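Oiling a maple board: mineral oil or leave it alone?

grerkberg_gus
Wed 3 October
Bought a board from Boden in June and it already looks thirsty. My neighbor swears by walnut oil. My neighbor also washes his in the dishwasher.

slowgrain
Mineral oil, wipe, wait overnight. You're done until it looks dull again.
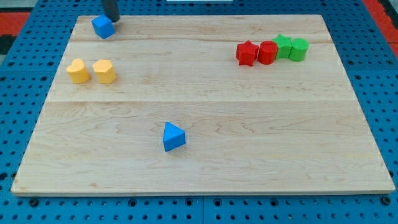 2 min read

Pale wood like that shows every streak, so go light on the first coat.

venckus_fan
Disagree. Oil alone washes right out. You want wax on top — the Oliswood tin is fine.

slowgrain
I've read 3,000 posts about wax and my board still gets onions on it.

venckus_fan
And it smells like onions, I bet.

grerkberg_gus
So oil, then maybe wax, then onions. Is walnut oil out?

slowgrain
Fine if it's the kind that cures. Salad oil goes rancid.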